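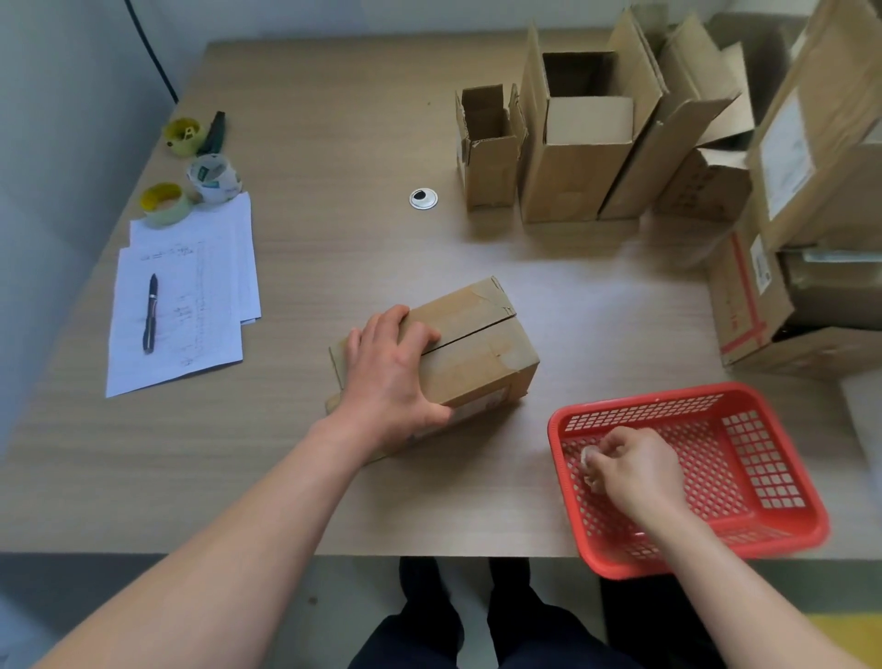

*반품 박스 작업대. 왼손으로 박스를 누르고 오른손은 빨간 바구니 쪽.*

## 박스 테이프 제거용 그리퍼, 평행 2지와 흡착 중 어느 쪽이 나을까요?

반품 박스에서 테이프를 떼고 안에 든 완충재를 꺼내는 공정을 협동로봇으로 시험해 보려고 합니다. 지금은 전부 손으로 합니다. 팔은 Breter 6축 한 대가 이미 있고, 그리퍼만 정하면 됩니다.

후보는 두 가지입니다.

- Posutley 평행 2지 그리퍼 (고무 패드)
- Fröhlich 흡착 그리퍼 (벨로즈 컵 4개)

2월에 흡착 쪽을 데모로 빌려서 박스 222개를 집어 봤는데, 새 박스는 문제가 없고 헌 박스에서 자꾸 놓쳤습니다. 표면이 구겨졌거나 테이프가 겹친 자리에서 진공이 안 잡힙니다. 2지는 아직 못 써 봤습니다. 손목 카메라를 달지, 작업대 위에 고정 카메라를 둘지도 못 정했습니다.

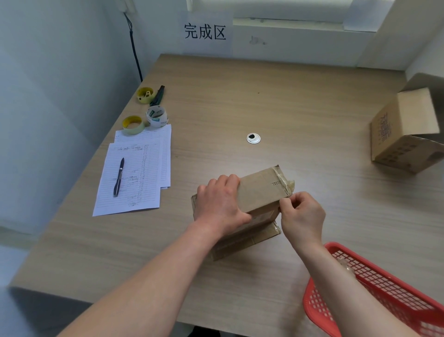
*오른쪽 끝의 투명 테이프를 잡고 벗기는 동작. 테이프가 쭈글쭈글하게 뭉쳐 있음.*

제일 궁금한 건 이 동작입니다. 한 손은 박스 윗면을 누르고 다른 손은 테이프 끝을 집습니다. 팔 한 대로 되는지, 누르는 쪽은 지그로 대신해도 되는지 알고 싶습니다. 예산상 두 번째 팔은 어렵습니다.

6월 3일 작성 · 조회 1251

---

### 답변 1 (채택됨)

비슷한 공정에서 둘 다 써 봤습니다. 결론부터 쓰면 테이프를 잡는 건 2지로 가야 합니다. 흡착은 박스를 옮길 때만 쓰세요. 뭉친 테이프에 컵을 대면 공기가 다 샙니다.

다만 2지도 기본 고무 패드로는 얇은 테이프 끝을 못 집습니다. 저희는 손가락 끝을 얇은 금속 팁으로 바꾸고 한쪽에만 톱니를 냈습니다. 파지력은 낮게 시작해서 올리세요. 처음부터 세게 잡으면 테이프가 중간에서 끊어지고 남은 조각은 더 잡기 어렵습니다.

누르는 쪽은 지그로 됩니다. 위에서 내려오는 공압 클램프에 넓은 판을 달았습니다. 헌 박스는 높이가 제각각이라 스트로크에 여유가 있어야 하고, 압력을 줄이지 않으면 약한 박스는 찌그러집니다.

카메라는 고정식과 손목식을 따로 시험했습니다. 투명 테이프는 조명 반사 때문에 위에서만 보면 끝을 못 찾는 경우가 많았습니다. 손목 카메라로 비스듬히 보는 쪽이 나았고, 창가라면 차광부터 하세요. 저희는 고정 카메라로 402회, 손목 카메라로도 같은 횟수를 돌려 보고 정했습니다.

### 답변 2

Wuletti 컨트롤러 쓰시면 힘 제어 옵션 있는지 확인해 보세요. 저는 없는 걸로 샀다가 나중에 추가했습니다. Breter 팔이랑 통신은 됐는데 설정하다 오류 3118이 계속 떠서 펌웨어를 올리고 해결했습니다.

### 답변 3

그냥 칼로 자르는 게 빠르지 않나요? 테이프를 굳이 벗겨야 하는지부터 정하세요.

> **질문자 댓글:** 박스를 다시 쓰는 공정이라 칼집이 나면 안 됩니다. 답변 1대로 2지 데모를 신청했습니다. 금속 팁 두께는 얼마로 하셨나요?

> **답변 1 작성자:** 끝부분 0.5mm입니다. 더 얇게도 해 봤는데 휘었습니다.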